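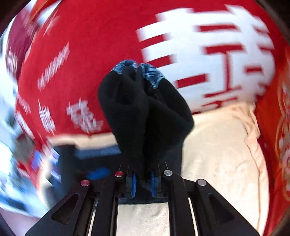
Sock sorting project – how do we stop the pair from coming apart when we lift it?

Posted by Tudur Humphreys, 2019-03-02

Hi all, first time posting here so go easy on me! I'm in an after-school robotics class and our spring project is laundry. The job is to pick up a bunched pair of socks from a messy pile of clothes and drop it in the right bin. We do it by hand first with the hand-held gripper, recording every try, and then the plan is to train the arm on those recordings. So far we have 1,203 tries saved, which sounds like a lot until you watch them and see how many are me missing.

My trouble is with black socks. When I squeeze the pair near the bottom, the top flops open and one sock slides out about a third of the time (okay, that's a guess, I haven't worked it out). If I go for the fat part in the middle, the fingers don't open far enough and I just push the pair across the other clothes. The pads we use are blue and kind of thin, and they come from a kit our teacher got from Gerlach. White sports socks are no trouble at all, so it's only the thin dress kind.

Also, should I be throwing out the bad tries? My partner says keep everything. I say the arm is going to learn to drop socks. We've been arguing over this since February and our class demo is at the end of March, so I'd love some help from people who've done a cloth project before.

Things we tried already: squeezing harder (worse, it pops out like a watermelon seed), going slower (a little better), and a rubber band around each pad (fell off into the laundry, took forever to find).

Hannelore Pfeiffer

Oh, I love this project! I help out with a high school club and we did towels and T-shirts last year, so I've spent way too many evenings staring at fabric.

First thing I'd ask is how the pair is bunched. If you're laying one sock on the other and scrunching, there's nothing holding them together except your grip, and thin dress socks are slippery. Fold the cuff of one over the other so it makes a pocket, the way my grandma did it. Then it matters a lot less where you grab. If your class rules say the socks have to be loose, ignore that, but check, because ours turned out to allow it and we'd wasted 2 weeks.

Second, squeeze less and come in from higher up. A narrow grip low on the bundle can hold fine if both socks are really between the pads. What usually happens is one sock is pinched properly and the other is only leaning on it. Try turning the gripper a quarter turn before you close, so the pads press across both layers and don't slide in between them. It took our kids an afternoon to get the feel of it and then it was pretty steady.

On the bad tries: please don't delete them! Put them in their own folder and label them. We trained on the good ones only and used the bad ones later to test whether the program could tell a dropped shirt from a held one. So you're both sort of right – tell your partner I said so.

One more thing, mix up what's underneath. We recorded 24 sessions on the same gray blanket and the arm was lost the minute somebody put down a patterned one. Bright stuff, plain stuff, dark stuff, all of it. And black socks on dark clothes deserve extra practice, that was our worst case by far.

Cuver_9

just use bigger pads. we had the same thing with gloves and bigger pads fixed it

Tondska

Bigger pads might help but he said the fingers already don't open far enough, so thicker ones would make that worse. Longer maybe, same thickness.

For grip I'd skip rubber bands and put a strip of that bumpy shelf liner on each pad with double-sided tape. Cheap, comes off clean, and you can trim it with scissors. Only catch is your older recordings won't match the new pads, so if you switch, do it soon and make a note of which try you changed on. We switched halfway through and didn't write it down and our teacher was not thrilled.

No idea on the folder question, we kept everything in one big pile and regretted it.

Tudur Humphreys

Thank you!! Asked about the cuff fold and it's allowed. Going to try the quarter turn on Tuesday, and I'll look for shelf liner at home. Partner has been told.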